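25/10/2020

**Breakfast lessons for a robot arm at Brivier**

Anyone who has tried to teach a teenager to make their own breakfast will have some sympathy for Oi-ling Lu and Siu-ming Yip, who have spent a good part of this fall teaching a robot arm to do it. Their project at Brivier is called Fullar, and it works by showing: a person steers the arm by remote control through the whole job, bread, toaster, tray and all, and the computer keeps a record of every move so it can try to copy them later on.

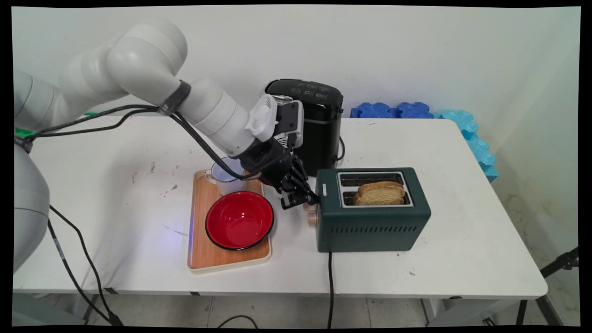
## Fifty-five tries at toast

The pair began in April with plain pick-and-place work, moving a bowl from one side of the table to the other, and only got to toast once they felt their hands had settled down a bit. Lu has now recorded 55 runs with the toaster, and she'll cheerfully tell you that the first 15 were thrown out (she kept steering too fast and coming at the knob from the wrong side).

"You have to slow way down and think about what your own fingers would do," she said. "I make toast at home now and catch myself doing it in slow motion!"

Yip looks after the view from the wrist, which helps with the close work near the slots, where a little drift to one side matters a great deal. 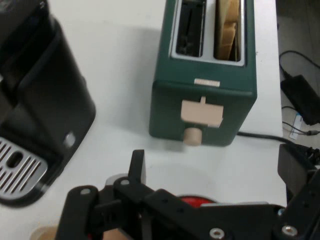 *The gripper near the toaster and coffee machine, seen from the wrist.*

Two more weeks of recording are planned, and coffee is next on the list.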